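Glass bottles to carry a deposit in Lilport from March

Shops and cafes in Lilport will begin to take a deposit on glass drink bottles from March, the town council has confirmed. The decision was made at the last meeting before the winter break, after a discussion that continued until almost 10 in the evening.

Under the new rules, a customer will pay a small extra sum for each glass bottle of soft drink, beer or mineral water. The sum is given back in full when the empty bottle is returned to any shop that takes part in the plan. It will not be necessary to show a receipt, and the bottle does not have to go back to the same shop where it was bought. Wine bottles and jars are not included for the moment.

The council has made an agreement with Vilura, a company which already collects glass in the neighbouring town of Brilport. Vilura will empty the collection points three times a week in summer and one time a week during the rest of the year. In total 19 shops have signed up until now, most of them in the streets between the harbour and the railway station. The council hopes that the two big supermarkets on the ring road will follow, but they have not given an answer yet.

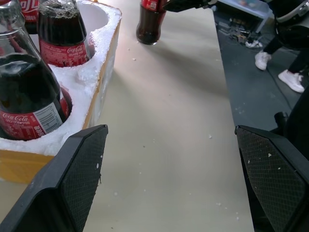 Broken glass has been a subject of complaint in Lilport for several summers. The beach and the small park behind the fish market are the places which people mention most often in their letters to the council. Last year the cleaning teams had to close the children's area of the park on three occasions so that the sand could be changed. The cost of this work was paid from the budget for playgrounds, and for this reason the new swings which were promised for the same park have still not arrived.

In Brilport, where a similar deposit was introduced two years ago, the amount of glass found in street bins went down by roughly 40 per cent in the first year. Officials in Lilport say that they do not expect the same result immediately, as many of the drinks sold here in summer are bought by day visitors, who may not want to carry an empty bottle back to a shop.

Not all the shop owners are happy with the plan. The Mudaliar grocery, one of the smallest shops on the list, has asked for crates to be stored in the council yard, as it has no back room. Other owners worry about wasps and bad smells in warm weather. The council has answered that small shops can ask for an additional collection in July and August without payment, and that crates with a lid will be delivered before the start.

A list of the shops that take part will be put up at the library and at the bus station during the coming weeks. Shops which would like to join can still do so at the town hall - the form is one page long and the office is open from 9 in the morning until noon. Bottles bought before the deposit begins can be left at the usual glass containers, but no money will be given for them.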